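Corari opens kitchen sorting service for small homes in Plarkham

PLARKHAM, 24th October. Corari, the household shop founded in 1997 by the Tamiru family, announces today a new service for people who live with a small kitchen. The service is named Jimitz. It helps the customer to decide which things should stay on the worktop, which should go in the cupboard and which can leave the house.

The work begins always in the same way. The things that are used in a normal week are put out on one large surface, where the customer can see them together before any shelf is filled again.

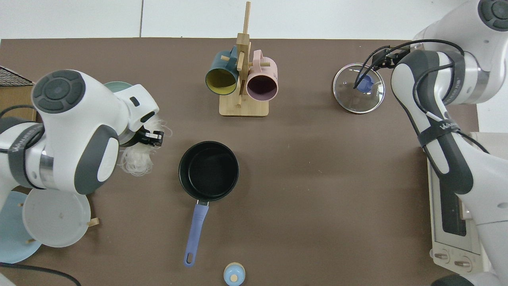
Jimitz was tested from May in 16 homes in Plarkham, most of them apartments with one short worktop. The customers told us that cups and plates were the most difficult part, as they took a full shelf and were still hard to reach. For this reason we recommend to store upward. Two mugs on a wooden mug tree need only the place of its square base, and the shelf where they stood before becomes free for food. Plates can be treated with the same idea, if the customer has a rack for them.

"My parents sold pans and dishes, and many times people came back to ask where they should put them," said Natnael Tamiru, director of Corari. "We did not have a good answer for them in the shop. Now we can come to the home and look at it together."
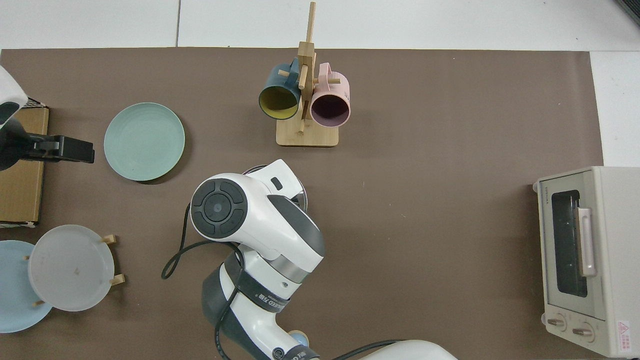 A visit takes one morning or one afternoon. The adviser brings a mat to protect the table, paper labels and a measuring tape, and writes a simple plan of the cupboards, which the customer keeps. It is not required to buy anything from Corari. Things that are not wanted any more can be given to the shop, and we will pass them to families who are furnishing a first home.

Customers with an oven on the worktop are asked to tell us when they book, so that the plan can leave enough free space for it. 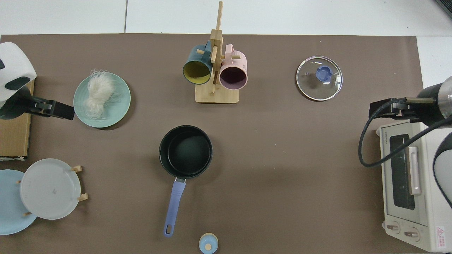 Saucepan, glass lid, plates, mug tree and toaster oven on the work surface.

The first 586 bookings will include a second visit without extra cost. Corari has also printed 1000 copies of a short guide to the small kitchen, free at the counter of the Plarkham shop.

Bookings are accepted in the shop and by telephone during opening hours.

Press contact: Natnael Tamiru, Corari, Plarkham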